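Why I keep my computers for a long time

My family moved to Stekiscombe in July, and while packing I found a box with every charger I have owned. It made me think about how often I buy something new when the old one was still good. I want to write a little about this, even if my English makes me slow.

When I was a boy, my uncle Brijesh Jaiswal repaired radios in one room behind his kitchen. People paid him 40 rupees and sometimes only brought mangoes. He never hurried. He wrote the name of each customer on a paper tape and put the screws in a tea cup, so that they waited there until he was ready.
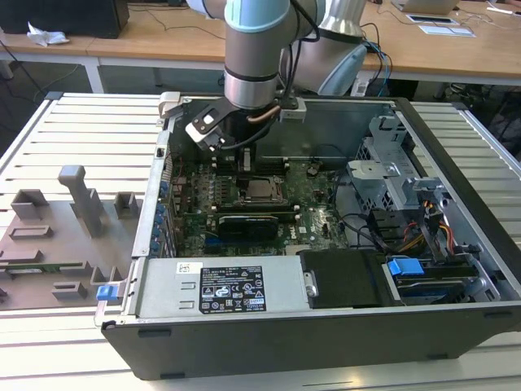
Dell tower on its side, with the panel removed.

I did not become a repair man. I work with invoices at Verkau, and all day I see what companies pay for replacing things. Last year our office changed 96 chairs because the color was not right anymore. The chairs were comfortable! I asked if I could take one home, and I am sitting on it now.

My friend Sushil Khurana does not agree with me. He says that old machines use more electricity and that my time is also worth money. Both are true, I think. But he counts the hours I spend on repairing as lost hours, and for me they are the best part of the week. I drink tea, I listen to cricket, my daughter comes in and asks what each part is called.
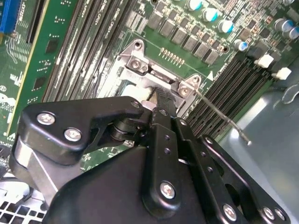 Close to the CPU socket.

There is also the question of trust. With a used part you depend on the honesty of the seller. I once ordered a memory module and received an empty envelope – the seller answered me very politely for four weeks and then closed his account. Since then I buy only from people who reply to a boring question before I pay. 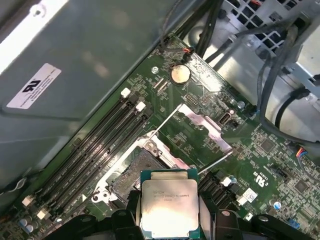
Processor just above the open socket.

What I would like is that children learn this in school. They don't need to become engineers. It is enough to open one thing, look inside and close it again without fear. My daughter opened our kitchen clock in the spring. It runs a bit late now, and we have all become used to it.

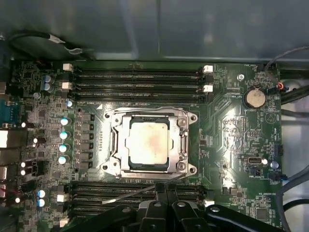 Sushil says I will change my mind when my own laptop dies. Maybe. It is nine years old and the letter E is almost gone from the keyboard, but I wrote this whole post on it, and tomorrow evening I will clean the fan again.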